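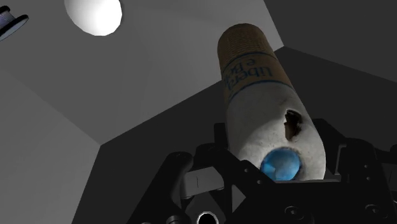 3.2 Verbundmaterialien und ihre Sortierung im Haushalt

Abbildung 4: Zylindrischer Gegenstand mit zweiteiliger Gestaltung, oben braun und korkfarben, unten gebrochen weiß. Computergrafik.

Die Zuordnung eines Abfalls zu einer Fraktion geschieht im Haushalt meistens nach dem Aussehen der Oberfläche. Schon in der Vorstudie von Trummer wurde beobachtet, dass die Befragten zuerst die Farbe und erst danach das Gewicht oder den Klang eines Gegenstandes berücksichtigen. Für Gegenstände aus einem einzigen Material führt dieses Vorgehen selten zu Fehlern. Schwieriger ist es bei Gegenständen, deren Oberfläche in zwei deutlich verschiedene Bereiche geteilt ist (Abbildung 4). In diesem Fall müssen die Personen entscheiden, welcher Bereich für die Entsorgung wichtiger sein soll.

Um diese Entscheidung zu untersuchen, haben wir 900 Fragebögen in den Gemeinden Gandham und Rusten verteilt. Zurückgeschickt wurden 600 Fragebögen, von denen 200 wegen unvollständiger Angaben in Teil B nur für die Auswertung von Teil A verwendet werden konnten. Der Versand der Erinnerungsschreiben erfolgte im Oktober. Die beiden Gemeinden unterscheiden sich in der Art der Sammlung: In Gandham werden Papier und Verpackungen gemeinsam abgeholt, in Rusten gibt es dafür getrennte Behälter. Eine dritte Gemeinde, Wan, war ursprünglich vorgesehen, sie hat aber während der Erhebung das Gebührensystem geändert und wurde deshalb nicht berücksichtigt.

Die Antworten wurden mit dem Programm Cidance kodiert. Jede freie Begründung erhielt einen Hauptcode und, falls nötig, einen Nebencode. Die Kodierung wurde von 2 Personen unabhängig durchgeführt; bei Abweichungen entschied Remo Trummer nach Durchsicht des Originaltextes.

In Rusten wurde häufiger das vermutete Material als Grund genannt, in Gandham dagegen häufiger die frühere Verwendung des Gegenstandes. Wer zum Beispiel eine beschichtete Schachtel in den Restmüll gab, schrieb in Rusten oft, die Beschichtung sei kein Papier. In Gandham wurde für dieselbe Schachtel eher erklärt, dass darin Lebensmittel waren. Wir vermuten, dass die getrennten Behälter in Rusten die Aufmerksamkeit stärker auf das Material lenken. Mit den vorliegenden Daten lässt sich diese Vermutung allerdings nicht prüfen, weil die Befragten in Rusten auch mehr Informationsmaterial von der Gemeinde erhalten haben.

Aufgedruckte Hinweise spielten in den Begründungen eine kleinere Rolle als erwartet. Mehrere Befragte gaben an, dass sie die Symbole zwar kennen, aber beim Wegwerfen nicht danach suchen. Ältere Personen nannten dazu die geringe Schriftgröße. Auf diesen Punkt kommen wir in Abschnitt 4.1 zurück, wo die Antworten nach Altersgruppen getrennt dargestellt sind.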